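Brushing Out the Dusty Round Things (and the Bedroom Carpet While You're Down There)

Feb 8, 2021

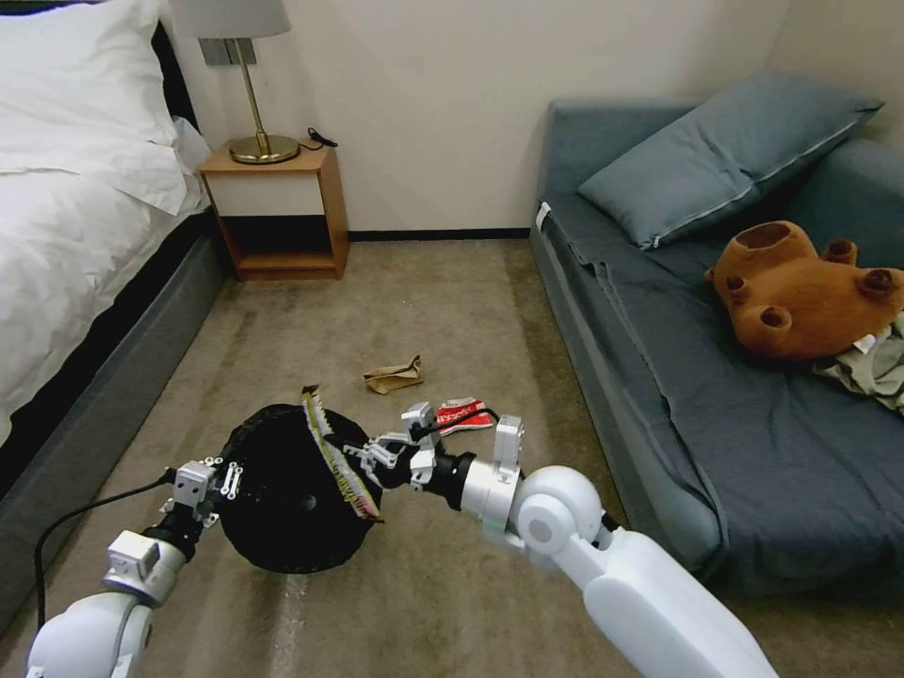 A stiff-looking strip of yellow-green bristles against the face of a flat black disc, bedroom carpet underneath.

I got an email from Hanna Moroz over in Kneath asking how I get dust out of things that have a texture but no real corners. Fan covers, speaker fronts, the lid off the old hassock, those rubbery trivets. She'd been using a damp cloth and it was leaving gray smears all over everything. Oh, I know those smears!

So, my way. Dry first, always. A damp cloth on a dusty textured surface just makes paste, and then the paste sits down in the little bumps and you're picking at it with a toothpick all evening. Get a brush with a bit of spring in it and go over the whole face before any water comes near it.

Hold the thing up on its edge if you can. Flat on the floor, the dust only gets shoved from one side to the other, but standing up it falls off the bottom and you can vacuum it up after. I hold the brush at a slant so more of the bristles touch at once, and I work from the top edge down, giving it a little turn every few strokes. Light pressure! I scrubbed a matte black platter once as if it were a roasting pan and it had shiny streaks forever after.

If there's a mark or a raised bit in the middle, leave that until the end and use just the tip of the brush. Dust packs in tight around a center like that and the long side of the bristles skips right over it.

Which brush? I've had good luck with the long narrow kind, bristles all in one strip. Mine came from the hardware store in Adville and cost me 3 dollars, and I've used it for window tracks, baseboards and the slats on the closet door. Old paintbrushes are fine too if the bristles haven't gone hard. Wash whatever you use in dish soap now and then and let it dry lying on its side -- standing it up wet in a cup ruins the base.

Now the carpet. I do most of this on the bedroom floor, I admit, because the light is good and I'd have to vacuum in there anyway. Beige-gray carpet hides dust beautifully, so don't trust your eyes. Go over it slowly, once toward the wall and once across. Pick up any crumpled paper and snack wrappers by hand first. I sucked up a wrapper last winter at the Wornivcombe house and spent 21 minutes on the back step with the hose and a coat hanger.

Run the brush along the bottom of the bed base too, if yours is upholstered. Fabric bases collect a fuzzy line right where they meet the carpet, and the vacuum head never quite gets in there. Short strokes, pulling the fuzz out toward you, then vacuum. Tuck the duvet up on the mattress before you start if it hangs down the side, or you'll be brushing all of it straight onto clean bedding (ask me how I know).

For anything greasy, dry brushing won't be enough. Put a drop of dish soap in a cup of warm water, wring the cloth out until it barely feels damp, wipe, and go over it again with a dry one. Keep all of that away from anything with a plug or a battery in it.

Hanna, write back and tell me how the fan cover came out. Next up is the Bornska coat rack, which has been in pieces in the hall since the holidays.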